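Linen Care: Why Folded Cotton Goes Yellow at the Creases

By Loubna Salem
Elleo Textile Care Newsletter, October 2023

Several readers wrote in after the September issue to ask why white cotton that was clean when it went into storage comes out with yellow lines along the folds. The short answer is residue. The longer answer involves rinse chemistry, shelf materials and the way fibers behave when they stay bent for months.

Cotton is mostly cellulose. Clean cellulose ages slowly in the dark at moderate humidity. Cotton that still carries body oil, starch, fabric softener or detergent ages faster, and the discoloration is rarely even. Moisture and air reach the outer edges of a folded stack first, so the exposed folds change color while the inner layers stay white. Many people take this for dust and wash the item again at a higher temperature. Dust is sometimes part of it, but heat does little for oxidized oil and can make a protein stain harder to remove.

Detergent is the most common residue we find. Modern machines use little water, and a heavy load of towels or sheets can leave the drum with a good deal of product still in the weave. A simple check is to put one finished item in a bowl of warm water and work it by hand. If the water turns cloudy or slick, the load was not fully rinsed. Cut the dose, reduce the load size and add a second rinse before changing anything else.

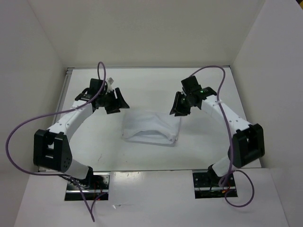 Softener is a separate problem. It works by leaving a thin coating on the fiber, and that coating does not belong on anything that will be stored for a season. Leave it out of the last wash before storage. The same goes for starch, which yellows with age and attracts silverfish. Starch and press when the item comes back into use.

Drying matters as much as washing. Hems and corners hold water longer than the flat parts of the cloth, and an item that feels dry in the middle can still be damp along the seam. Let pieces rest unfolded for 20 minutes after the dryer or the iron - longer in a humid room - and check the hems by hand before stacking.

On folding itself, loose is better than sharp. A pressed crease bends the same fibers in the same place, and over years that line weakens and can split. Fold in 3 for one storage period and in 2 for the next so that the lines do not fall in the same place. Heavy tablecloths are better rolled on a tube covered with washed cotton.

Raw wood shelves and ordinary cardboard give off acids that stain cotton on contact. Line them with acid-free tissue or a clean sheet, and replace the tissue each year. Sealed plastic bags hold moisture and should be avoided.

For yellowing that has already set, soak in cool water with oxygen bleach at the dose on the package, then rinse twice. Chlorine bleach is faster but weakens the fiber, and it should not be used on blends that contain elastane.

Next issue: Eetu Mäkelä on removing iron marks caused by old pipes.

Contact the newsletter desk | © 2023 Elleo Textile Care. All rights reserved. | Back to top

This site uses cookies to remember your newsletter preferences. Accept | Manage settings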